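# Drurklow Tea Label Corpus

A text dataset of packaging copy from retail tea boxes and tins. Each record is the full printed wording of one package, typed by hand, with the language, the pack type and the part of the package each line came from.

This is version 9. It replaces all earlier versions. If you are still using the Jiltomar export, please move to this one, as the old line numbering was wrong for packages with more than one side panel.

We use cookies to remember your settings and to count visits. By continuing to browse you accept our cookie policy. Accept | Manage choices

## What is in it

The corpus has 1535 records. Of these, 400 are in more than one language, usually because the importer's sticker repeats the ingredients and brewing directions. Loose tea and tea bags are both covered. Herbal blends are included when the package uses the word "tea" or its equivalent anywhere on the front. Instant tea powders are left out.

Files:

- `labels.tsv` — one row per line of printed text
- `packages.tsv` — one row per package
- `panels.tsv` — the list of panel codes and what they mean
- `CHANGES.txt` — what moved, what was fixed and what was dropped

Everything is UTF-8 with Unix line endings. Fields are separated by tabs. There are no quote marks around fields, so do not let your spreadsheet program add them and then send us the result.

## Fields in labels.tsv

- `package_id` — links to packages.tsv
- `panel` — front, back, left, right, lid, base, or sticker
- `line_no` — starts again at 1 on each panel
- `text` — the wording as printed, including spelling mistakes
- `lang` — two-letter code, or `mul` if one line mixes languages
- `certain` — y or n

The `certain` field is set to n when the typist could not read part of the line. Unreadable characters are shown as an underscore, one per character where that could be judged and a single one where it could not. Do not treat these as real underscores. No package we have seen so far prints one.

## How the text was typed

Each package was typed by one person and checked against the package by a second. Where the two did not agree, the first reading was kept and `certain` was set to n. We know this loses some good corrections. It was the quickest rule to apply, and it was applied the same way all through the set.

Panels are typed in a fixed order: front, right, back, left, lid, base, sticker. "Right" means the panel you reach by turning the package a quarter turn with the front facing you and your right edge coming forward. Round tins have no left or right and use front and back only.
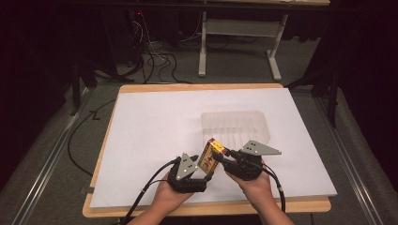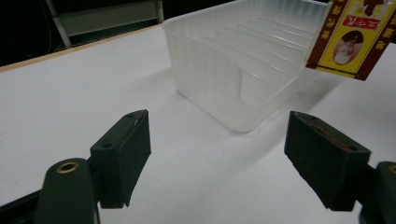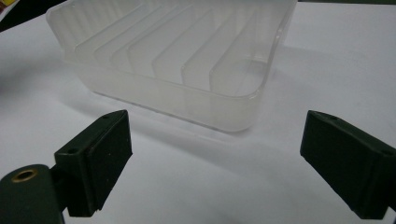

Line breaks follow the package. If a sentence runs over four printed lines, it is four rows. We thought about joining them and decided against it, mostly due to Japanese and Thai labels, where it is hard to say if a break was meant. A small script, `join.py`, will join lines in the languages that use spaces. It does nothing to the others.

Bar codes, batch numbers and best-before dates were not typed. Net weight was, and so were nutrition tables, one row per table row with the cells split by a vertical bar. Prices were typed only when printed on the package itself and not when added by a shop.

## Known problems

- Green tea is over-represented. Most of the early packages came from one importer, Prothero, whose range was mostly green.
- Very small type on sachet strings and tags was skipped before version 4 and only partly filled in later.
- Some records from the Jollden set have no base panel. The bases had been taped over for storage.
- Vertical text is typed left to right, in reading order, with no mark to show that it was vertical.
- Decorative lettering in seal script was left as a single underscore.
- The brewing times in `packages.tsv` were copied from the label by script. A few are wrong where the label gives a range in one language and a single number in another.

## Splits

There is one suggested test set of 100 packages, listed in `test_ids.txt`. It was drawn at random from packages with every line marked certain, so it is easier than the corpus as a whole. Keep this in mind when reporting scores. No development set is given.

## Uses

People have used it for language identification on short lines, for spelling work and for pulling out brewing directions. It is not suited to health claims research. Many labels make such claims, and we typed them as printed without checking a single one.

## License and contact

The layout and the codes may be reused freely with credit to the Drurklow Tea Label Corpus. The wording on the packages belongs to whoever owned it before. If you hold rights in a label and want it taken out, open an issue with the package id and it will be dropped in the next version.

Corrections are welcome the same way. Please give the package id, the panel and the line number — a pasted line alone is hard to place, as many labels share the same directions word for word.

Last updated 24 March 2022. The next version is planned for June.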